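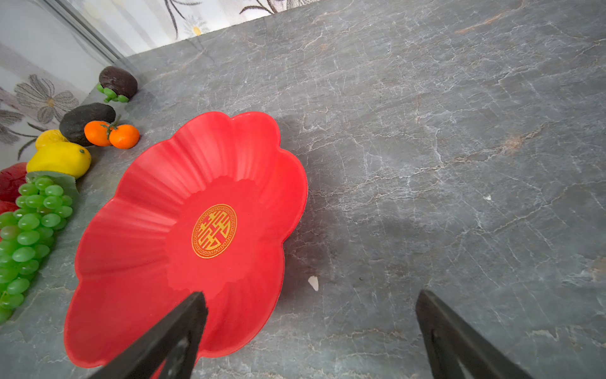 2. Factory permits and worker cover in Plovurby

Our project looked at how the district of Plovurby changed its rules for new factories. Before the change, a firm needed 35 separate forms to open a site. The new scheme cut this to 4, all handled at one office in Ilidik.

We read the public register for the first year. It lists 184 applications, most of them from small workshops. The largest came from Brurel, a packaging firm, which planned to take on more than 654 people. 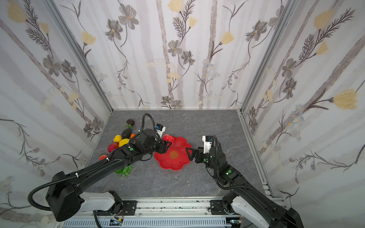
Figure 2. Table with the red plate, left arm over its edge.

Sick pay and accident cover were less clear. The Hattori estate asked every tenant to join a shared insurance fund — other estates left it to the employer. The register does not record who is insured, so we could not compare the two.

We would have liked wage records as well. The office in Ilidik told us in December that these are kept by a different department.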